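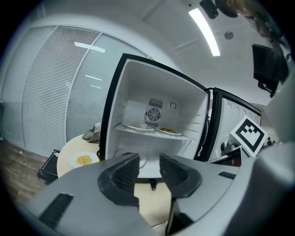

Larmont is adding a small refrigerator course to its kitchen skills programme for people setting up home in a single room. The two-hour session will run from January at the Drelar training kitchen in Dandstead and is open to anyone in the town, with first places going to tenants of Van Acker, the housing association supporting the work. It deals with one narrow subject: how to keep cooked food well in a fridge that stands on a table or worktop and has very little space inside. A compact white model with a single clear shelf can take two plates side by side, with another on the floor beneath, and the course is built on that sort of arrangement. Learners will plan a shelf, plate up leftovers, cover them and decide what has to be eaten first.

The course was drawn up after Van Acker asked tenants in its single-room flats how they cooked and stored their food. The association lets 362 of these flats in and near Dandstead. Many tenants said they cooked one larger meal and ate the rest over the following day, and that they had trouble fitting plates, milk and vegetables into the same small space. Several said they had given up on leftovers altogether and threw them out after the meal.

"Most of the advice people are given is written for a full-sized fridge with drawers and four or five shelves," said Wim Kuipers, who runs the kitchen skills programme at Larmont. "If you have one shelf and the floor of the cabinet, you need to think about it in a different way. A dinner plate takes up a lot of room. So does a tall bottle. We want people to try it out with real plates and real food and see what fits."

Each session has places for 30 people, working in pairs. The first hour is spent cooking a plain rice dish and a vegetable side, dividing both into portions and cooling them. Tutors will cover how soon rice should go into the fridge, how long it can be kept and how to reheat it until it is steaming all the way through. The second hour is spent at the fridges. Pairs are given a mixed bag of shopping along with their cooked portions and asked to store everything so that the door closes properly and nothing raw can drip on food that is ready to eat.

Tutors will also go through the parts of a small fridge that are often overlooked. These include the temperature dial, which on some compact models is on the back wall and easily hidden by food, and the air vents, which should be left clear. Everyone attending will take home a fridge thermometer, two flat lidded boxes and a printed sheet on storage times.

Cleaning is part of the course as well. Learners will take out a shelf, wash it in warm soapy water, wipe the inside of the cabinet and the door lining, and check the door seal for crumbs. The tutors suggest doing this once a fortnight, on the day before the main shop, when there is least to move.

Halvard Boström, tenant services manager at Van Acker, said the association would pay the fee for any of its tenants who wished to attend. "We supply a small fridge with every single-room flat, and until now we have handed it over with the maker's booklet and left it there," he said. "Tenants told us they would like something more practical. They also asked for it to be held in the evening, so that is what we have arranged."

Sessions start at 6 pm and finish at 8 pm. The fee for other residents is £40, which covers ingredients and the items to take home. Learners eat part of what they cook during the evening and may take the rest away in their boxes. Aprons are supplied. Anyone with a food allergy should say so when booking so that the ingredients can be changed.

The Drelar training kitchen is on the ground floor and has step-free access from the car park. Two of its worktops can be lowered for wheelchair users. Children over 12 may attend with an adult and do not need a separate booking if they share a workstation.

Bookings can be made at the Larmont front desk or by telephone during office hours. Van Acker tenants should have their tenancy number ready. A shorter version of the printed sheet will be left in the laundry rooms of all Van Acker buildings for tenants who are unable to come.

Ends

Notes to editors

Larmont runs short practical courses in cooking, household budgeting and basic home repairs.

Wim Kuipers and Halvard Boström are available for interview. Requests should be made through the Larmont press office.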